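Masking tape

Masking tape is a thin, easily torn paper tape with a pressure-sensitive adhesive on one side. It is used in painting to cover areas that should stay clean, and in workshops, classrooms and studios for labelling, light holding and marking positions on floors and tables. The common kind is beige or tan.

Construction

The backing is crêped paper, which gives the tape some stretch and lets it follow gentle curves. The adhesive is usually based on natural or synthetic rubber and is made weak enough to be peeled away. Because the paper is thin, light passes through it to some extent, and the colour looks deeper where one strip lies over another. Tape torn by hand has a ragged end; a knife or scissors give a straight one.

Position marks

A position mark shows where an object is to be placed or where a measurement starts. The usual forms are the cross, the T and the corner (two strips meeting at a right angle). In a cross the point of reference is the intersection, so the arms need not be of equal length. One arm may be carried on to the edge of a table, which ties the mark to the furniture as well as to the point. 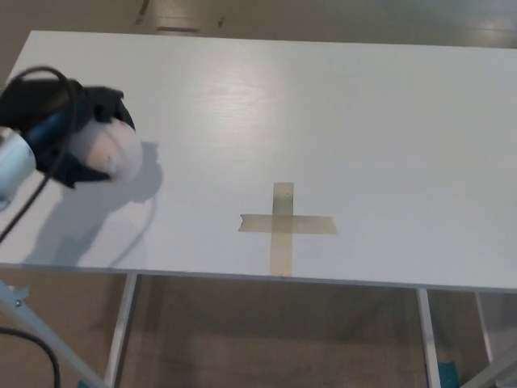

Smooth, sealed surfaces such as laminate take tape well and usually release it without damage. Bare wood, fresh paint and wallpaper are less forgiving — fibres or flakes may come away with the strip. The surface should be free of dust and grease before the tape is pressed down, and strips are best laid from one end without stretching, as stretched tape tends to creep back and lift.

Removal

Ordinary grades are meant to be taken up within a few days. Left longer, or in strong sunlight, the adhesive hardens and the paper splits when pulled. Peeling slowly, with the strip folded back on itself, reduces tearing. Residue can often be rubbed off with a fingertip or lifted with a fresh piece of tape.

See also: Duct tape; Gaffer tape; Spike mark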